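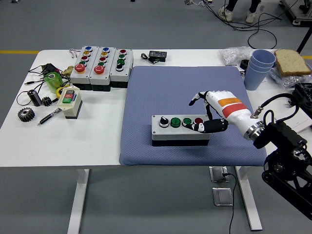 버튼 색깔만 맞으면 다 같은 줄 알았는데 순서가 이렇게 제각각인지는 몰랐다고, 스키스톨름(Skistholm)의 한 수강생이 첫 수업을 마치고 나오면서 말했습니다. 집에 있는 탁상 드릴 스위치를 갈아 보려다가 겁이 나서 신청했다는데, 같은 마음으로 찾아온 분들이 생각보다 많았던 모양이에요.

## 동네 공방의 누름버튼 조작함 강좌, 2월에 한 번 더

스키스톨름의 생활 공방 파르사(Parsa)가 겨울 동안 열어 온 '누름버튼과 조작함' 강좌를 2월에 한 차례 더 엽니다. 지난달 첫 모집 때 자리가 금세 차는 바람에 발길을 돌린 분들이 있었고, 그분들이 남긴 연락처로 안내를 돌리기도 전에 벌써 문의가 이어지고 있다고 해요. 공방 입구 게시판에도 연필로 이름을 적어 둔 쪽지가 여러 장 붙어 있어서, 이번에는 저녁 시간대로 옮겨 일을 마치고도 올 수 있게 했답니다.

강좌는 모두 2회이고, 두 번 다 저녁 7시에 시작합니다. 첫 시간에는 전기를 전혀 연결하지 않은 조작함만 가지고 앉아서 만져 보고, 눌러 보고, 뚜껑을 열어 봅니다. 초록 버튼과 빨간 버튼이 하나씩 달린 작은 기동·정지 스위치함부터, 파랑·노랑·빨강·초록 버튼이 세로로 늘어서고 노란 테 위에 큼직한 빨간 버섯 모양 비상정지 버튼이 얹힌 것까지 크기도 생김새도 참 여러 가지예요. 검은 선택 스위치가 버튼들과 나란히 달린 가로로 긴 조작함도 있고, 선택 스위치가 맨 아래로 내려가 있는 세로형도 있습니다. 같은 정지 버튼인데 어떤 함에서는 맨 위에 있고 어떤 함에서는 오른쪽 끝에 있으니, 눈으로만 외운 사람은 함이 바뀌면 손이 허둥대기 마련이지요.

그래서 공방에서 첫 시간에 제일 오래 붙들고 있는 것이 '정지부터 찾기'라는 연습입니다. 처음 보는 조작함을 받으면 다른 버튼은 건드리지 말고 정지 버튼을 먼저 찾아 손끝을 얹어 본 다음, 천천히 나머지 버튼의 자리를 익히는 거예요. 말로 들으면 싱겁기 짝이 없는데, 막상 해 보면 다들 초록 버튼에 먼저 손이 간다고 합니다. 처음에는 웃음이 터지다가도 두세 번 자리를 바꿔 돌아가며 해 보고 나면 다들 제법 진지해진다니, 그 모습이 눈에 선합니다.

둘째 시간에는 뚜껑 안쪽을 들여다봅니다. 버튼 뒤에 붙은 접점이 어떻게 붙었다 떨어지는지, 비상정지 버튼은 왜 한 번 누르면 눌린 채로 남아 있게 만드는지, 선택 스위치를 돌리면 안에서 무엇이 따라 도는지를 하나씩 분해해 보며 배우게 돼요. 배선은 저전압 표시등을 켜고 끄는 데까지만 다루고, 집 안 전기 공사나 실제 기계의 결선은 다루지 않습니다. 이 부분은 공방에서도 거듭 당부하고 있으니 신청하시는 분들은 꼭 염두에 두시면 좋겠습니다. 기계에 다시 다는 일은 자격이 있는 기술자에게 맡기셔야 합니다.

수업에 쓰는 부품은 대부분 이웃 마을 코소브(Kosov)의 부품상 린덴트(Rindent)에서 왔습니다. 린덴트가 창고를 옮기면서 내놓은 중고 조작함과 스위치, 낱개 버튼을 공방이 한꺼번에 넘겨받았는데, 정리해서 장부에 올린 것만 409점이나 된다고 해요. 그중에서 버튼이 제대로 눌리고 함에 금이 가지 않은 188점을 골라 수업용으로 쓰고, 나머지는 표시 이름표나 고정 나사처럼 다른 함을 고치는 데 필요한 조각을 떼어 쓰고 있습니다. 상자마다 연필 글씨로 규격이 적혀 있었는데, 절반쯤은 글씨가 번져 읽을 수가 없어서 하나하나 다시 재느라 가을 한 철이 다 갔다는 뒷이야기도 들었습니다.

정원은 약 40명으로, 신청이 많으면 두 반으로 나누어 진행합니다. 십자드라이버와 일자드라이버를 가져오시고, 소매가 너무 펄럭이지 않는 옷을 입고 오세요. 돋보기가 필요한 분은 쓰시던 것을 챙겨 오시는 편이 좋습니다. 안에 적힌 단자 번호가 정말 깨알 같거든요. 집에 굴러다니는 낡은 스위치함이 있으면 가져오셔도 되는데, 반드시 기계에서 분리되어 있고 전선이 달려 있지 않은 것이어야 합니다. 무엇에 쓰던 물건인지 모르겠다는 분들의 상자도 환영이라고 하니, 서랍 속을 한번 뒤져 보시는 것도 재미있겠어요!

신청은 파르사 공방 접수대에서 오후에 받고, 전화로도 이름을 올릴 수 있습니다. 수업료는 따로 없고 표시등과 전선 같은 소모품 값만 첫날 접수대에 내시면 됩니다. 지난번에 자리가 없어 돌아가신 분들은 연락처를 남기셨다면 먼저 안내를 받게 됩니다. 중학생 이상이면 누구나 들을 수 있고, 학생은 보호자와 함께 와야 합니다.

한편 공방은 날이 풀리면 선택 스위치만 따로 다루는 짧은 모임도 생각하고 있답니다. 돌릴 때마다 딸깍하고 걸리는 그 느낌이 좋다고, 수업이 끝난 뒤에도 한참을 앉아 돌려 보고 가는 분들이 있었다고 하네요. 시간과 장소는 아직 정해지지 않았고, 정해지는 대로 공방 게시판에 붙일 예정입니다.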